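Plikorthorpe公寓楼给排水改造工作协调会会议纪要

时间:九月,下午二时
地点:Plikorthorpe公寓楼一层会议室
参会单位:业主代表会议、Zudov物业管理公司、Osberg建筑设计事务所、Lachance管道工程公司
议题:一、上次会议事项落实情况;二、主立管更换范围;三、卫生间洁具选型;四、停水安排与住户告知;五、费用分摊

一、上次会议事项落实情况
Zudov通报,低区阀门排查工作已完成,发现三处阀门关闭不严,其中两处已更换,余下一处位于地下水泵房,待配件到货后处理。热水循环泵的噪声问题经调整运行时段后,夜间投诉有所减少,继续观察一个月。上次会议纪要无修改意见,予以确认。

二、主立管更换范围
Osberg汇报了图纸复核结果。全楼现有给水立管长度合计1417米,其中944米为建楼时所装镀锌管,建议列入本期更换;其余管段已在以往维修中陆续更换,本期不动。业主代表会议询问排水立管是否同步更换。Osberg答复,排水立管内壁情况尚需管道内窥检查后方可判断,不宜在本次会议上定论。会议同意先行安排检查,费用从前期勘察款项中列支。

三、卫生间洁具选型
会议审阅了公共卫生间洁具的选型材料。讨论集中于立柱式与台下式两种方案。立柱式占地较小,检修时无须拆除柜体;台下式便于收纳,但接口隐蔽,渗漏不易及早发现。

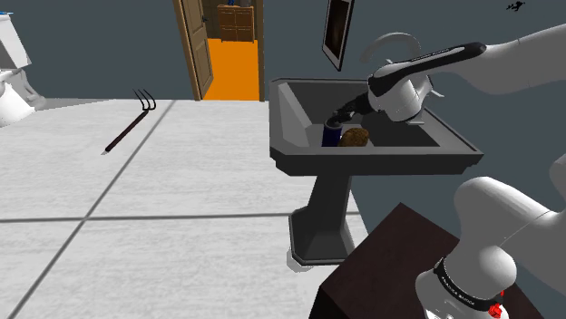 图1 深灰色立柱式洗手盆,渲染图

Osberg倾向于立柱式。业主代表会议对颜色无异议,但要求供应方提供釉面耐磨及清洁剂适用说明。关于安装高度,Zudov提议盆沿距完成面统一为900毫米;业主代表会议认为一层卫生间应兼顾儿童及轮椅使用者,高度宜另行确定。会议商定,二层及以上按900毫米执行,一层由Osberg另出节点图,下次会议前提交。水龙头形式暂不确定,待比较维修配件供应情况后再议。

四、停水安排与住户告知
Lachance提交了分区停水计划。施工按高区、中区、低区依次进行,每区停水时段为上午九时至下午四时,当日恢复供水。Zudov负责在每区施工前张贴通知,并向行动不便的住户逐户告知。会议要求通知中写明恢复供水后先行放水的注意事项,并注明值班电话。

业主代表会议提出,停水期间一层公共卫生间应保持可用,并建议设置临时供水点。Zudov表示可由消防水箱以外的独立水源接驳,具体做法须经Osberg核算。盆体容积和排水口径亦须一并核对,以免集中使用时排水不畅。

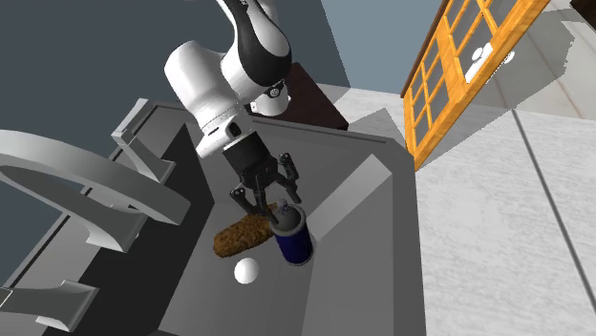
Lachance对此持保留意见,认为临时供水点若与施工区共用一根引入管,压力波动将影响试压结果,两项作业应当错开进行。其并指出,试压记录须由三方签字,任何一方缺席均应顺延,不得事后补签。

会议经讨论采纳错开作业的意见。临时供水点于试压期间关闭,关闭时间在当日通知中另行标明。

五、费用分摊
Zudov提出两种分摊办法,一为按户均摊,一为按建筑面积分摊。业主代表会议中有意见认为,底层商铺用水量较大,应单独计列。会议未形成一致意见,由Zudov就两种办法分别测算,并附商铺单列的对照表,送各方书面征询。洁具采购费用列入公共维修部分,不计入各户。

六、议定事项
1. 本期更换给水立管944米,由Lachance编制施工组织方案。
2. 排水立管内窥检查由Osberg牵头,Lachance配合。
3. 洁具采用立柱式,一层安装高度待定。
4. 临时供水点方案由Zudov与Osberg会商后报业主代表会议备案。
5. 费用测算表于下次会议前送达各参会单位。

七、其他
地下水泵房照明不足,Zudov已报修。屋面雨水斗清理事宜不属本次议题,转入日常维护。

下次会议时间由Zudov另行通知。会议于下午四时二十分结束。

抄送:各参会单位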